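The Rack

The dish room at Humwood was down four steps from the kitchen, and Bohdana Bilyk loved it the way other people love a porch. She loved the racket of it, the sprayer on its big spring, the window up by the ceiling where you could see people's shoes go by on Pavach Street. She had started in August thinking she'd stay until school. Then school came and she took one class, in the evening, and kept the dish room.

"You're humming again," said Ivan Stetsiuk, coming down with a tub of soup bowls.

"I'm always humming!"

"I know. They can hear it at table nine."

He set the tub down and went back up. Ivan was the oldest of the waiters and walked as if the floor belonged to somebody he respected. Bohdana scraped and sprayed and slid the bowls into place, each one leaning on the one before it like people asleep on a train, and the whole lot went into the machine with a shove of her hip.

What she liked best were the racks. There were the flat ones for forks and spoons, the ones with squares for glasses, and then the peg racks, gray and ugly and perfect. You dropped a plate between two rows of pegs and it stood up. It just stood there! A plate has no business standing on its edge, and fifteen minutes into her first shift she had stood up a whole row of them and called Venkatesh Varghese down from the line to look.

Venkatesh had come, wiping his hands. He looked at the plates. "Very good," he said. "Now do the rest."

But he had smiled about it, and afterward he would sometimes send down a piece of something on a saucer, the end of a roast or the corner of a cake, with no message.

In the winter the owner sold the building. It went quickly. Krishnamoorthy Sastry had run Humwood so long that the regulars called it Sastry's, and he stood on a chair in the kitchen (a chair, at his age, with Marcela Šindelář holding the back of it) and told them that the last dinner would be February 21, 2025, and that everyone would be paid through the end of the month, and that he was going to live with his daughter and learn to swim.

"Swim?" said Ivan.

"I have been hot for 56 years," said Mr. Sastry. "I would like to be in some water."

The last dinner was enormous. People stood in the entry and up the stairs. Marcela, who kept the books and had never carried a plate in her life, carried plates. Down in the dish room the tubs came so fast that Bohdana stopped humming and then, somewhere in the thick of it, started again louder, and when she looked up at the little window the shoes on the street weren't going anywhere. They were waiting to come in. Marcela said later that they served around 300, in a dining room that had never been meant for half that, and that she'd stopped writing the tickets down and was just waving people toward the door with her blessing.

The next morning everything was for sale. The stoves already had a buyer, a man from Daltania who measured them twice and patted them. The chairs went in stacks. Mr. Sastry sat by the register in his coat and let people talk him down on everything, and Marcela stood behind him and talked them back up.

Bohdana came up from the dish room with one of the peg racks in her arms.

"How much is this?"

Mr. Sastry looked at it, and then at her. "You want that?"

"I do. I really do."

"It is for a machine. You have such a machine at home?"

"I have a sink," said Bohdana.

"She has a sink," Mr. Sastry said to Marcela.

"Two dollars," said Marcela, and then, because her face had started doing something she didn't care for, "Oh, take it. Go on."

Bohdana put two dollars on the register anyway and ran before anyone could argue.

She lived at 2101 Subramaniam Avenue, top floor, in two rooms with slanted ceilings. The rack was a good deal bigger on the stairs than it had been at work. She bumped it around every landing and said sorry to each door. When she got it inside it was clear that it would not go on the counter, or under the counter, or on top of the refrigerator, where it hung over both sides like a hat on a child. So it went on the table.

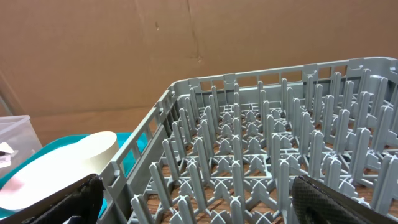 With the light on it she thought it looked like a little city. All those pegs with their rounded tops, street after street of them, and the wood of the table showing warm through the floor! She walked two fingers down one of the avenues. She owned three plates, it occurred to her, and one of those was a lid.

She put the two real ones in. They stood up beautifully. They also looked very lonely.

For a week she tried things. Postcards worked, and so did envelopes, so her bills lived there for a few days, upright and somehow less frightening. Her notebooks leaned. Records she didn't have. She stood a slice of toast between two pegs and it held, crisp on both sides to the last bite, and she was so pleased with this that she made four more slices and ate them all standing at the table with jam.

Then on a rainy evening there was a knock, and it was Venkatesh with a box.

"Marcela told me what you bought," he said. "I thought, that girl has nothing to put in it."

The box was full of Humwood plates, the white ones with the thin green line, each one rolled in a page of newspaper. He had bought them himself that same morning, he said, without any idea of what he'd do with them. His wife had asked him several times since.

They unrolled them together. Bohdana did the first row and Venkatesh did the second, and he was slow and careful about it, a man who had sent ten thousand of those plates up the stairs and never once put one away. The newspaper piled up around their feet. Outside the rain came down on the slanted roof.

"Look at that," he said, when his row was done. "It stands."

"I told you!"

"You told me. I was busy." He stepped back as far as the ceiling would let him. "So now you have plates. Who is coming?"

She hadn't thought about it. She thought about it then, with the kettle starting up behind her, and it came to her all in a rush: Ivan, who would insist on carrying, and Marcela, and Mr. Sastry with his hair wet from the pool. They'd have to sit on the bed. They'd have to move the rack to eat, and there was no place on earth to move it to.

"Can you cook on two burners?" she said.

Venkatesh was already looking in her refrigerator.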